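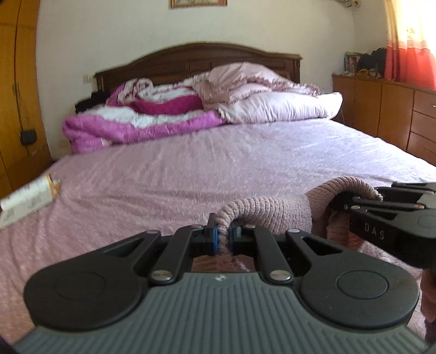
Fold it in thirds and leave it at the foot like a normal person, wrote Pádraig Ó Briain under my last post, the one where I complained for six paragraphs about making the bed. He added that a knitted throw is a decoration and should be treated as one, meaning it should be put where guests can see it and then ignored until the next guests.

I have thought about this more than Pádraig would want me to. He has a point, and I resent it. But he has clearly never owned the pink thing.

The pink thing is a chunky knit, and if you've been inside any store with candles in it lately you know the type. The yarn is as thick as rope. It looks like something a giant's aunt would make while watching television. I bought it in October from a shop in Lurkville called Flumach, where they had it thrown over the arm of a chair so casually that I assumed casualness was included. I paid 131 dollars for it. I would like to tell you it was on sale, and in a sense it was, because they were selling it.

At home it would not do what it had done on the chair. I tossed it at the bed, as I'd seen people do in videos, and it landed like a dropped cake. I tossed it again. I have a weak arm and a strong sense of being watched, even alone, so after the third toss I gave up and started arranging it by hand, and I've been arranging it by hand ever since.

The trouble with folding a chunky knit in thirds is that it has no interest in edges. A cotton blanket has corners and you can match them up. This has areas that are more corner than others. You fold one side in, and a loop the size of a bracelet stands up in the middle of the fold. You push that loop down and another one comes up a foot away, and now you're playing that arcade game with the mallet. Fold it a second time and the stack is so tall it leans, and then it slides off the bed entirely, usually at night and usually onto whatever you left on the floor.

So I don't fold it. I've tried the following instead.

The drape. You grab it near the middle, lift, and let the rest hang down however it likes, then lower it over one side of the mattress. This looks very good for as long as you stand in the doorway. From anywhere else it looks as if somebody has gotten out of bed in a hurry and left their insides behind. Also it trails on the floor, and pink yarn picks up everything a floor has to offer.

The roll. Start at one short end and roll it up like a sleeping bag. I was proud of this one. It gives you a big pale pink log, which you can put across the foot of the bed or use as a bolster if you like sleeping with your chin on your chest. My sister came by, looked at it for a while and asked if it was a draft stopper. The roll was retired.

The puddle. You pinch one strand, pull it up until there's a bit of height, and let go. What you get is a heap with a peak, and I've come to think it's the honorable choice, since a heap is all it ever wanted to be. The skill lies in which strand. Take one too near the edge and you get a long tail with a lump on the end. Take one from the middle and the rest follows it up quite nicely and settles. Go gently, though. If you haul on a single strand every morning it stretches, and then you've got one enormous loop that catches on watch straps, toes and drawer handles. I have one of these. I work it back in by tugging the stitches on either side of it, a little at a time, moving outward, and it takes most of a radio program.

I should say something in defense of the rest of the bed, which came out of that last post looking worse than it deserved. The headboard is the best thing in the room and I had no part in choosing it. It's dark brown wood with an arched top and recessed panels, and it gives the whole business a slightly judicial air. You feel you ought to plead something before you lie down. It was listed by a secondhand place called Ó Conaill, and the two men who carried it up the stairs did so with the expressions of people who had been told it was a smaller headboard. The panels collect dust along their bottom edges, and I clean them with a dry paintbrush whenever I remember, so twice so far.

The fitted sheet is pale pink as well, with a light speckle so faint that I thought it was lint for the first week and went at it with a roller. I don't iron it. Several of you wrote in to say that you do iron yours, and I've read those comments with the respect I'd give to people who run marathons. Mine goes on straight from the dryer, gets smoothed with the side of my arm, and keeps its soft wrinkles like the rest of us.

The pink on pink was a mistake, by the way. In the shop I told myself it was tonal. On a gray afternoon it's more like looking into a mouth. Against that serious brown headboard it recovers a little, and I've been told a cream or oatmeal sheet would sort it out, but I've spent 131 dollars on making this bed look relaxed and I'm not spending more.

On washing, as three of you asked: I haven't. The label has a row of symbols on it and every one is crossed out. I shake it out of the window, where it is heavy enough to make me worry about going with it, and I spot-clean with cold water and a cloth. The cat, Stukov, has views on the matter and sheds them all over it. He's the only one of us who has never had any trouble arranging the thing. He walks on, turns around, lies down, and the blanket goes wherever it goes.

Pádraig, I did try your thirds again this morning, so that you can't say I didn't. It was still on the bed when I went down to make coffee. When I came back up it was on the rug with the cat on top of it, and I've left them both there. The next post will be about pillowcases, and I'd ask you to go easy on me.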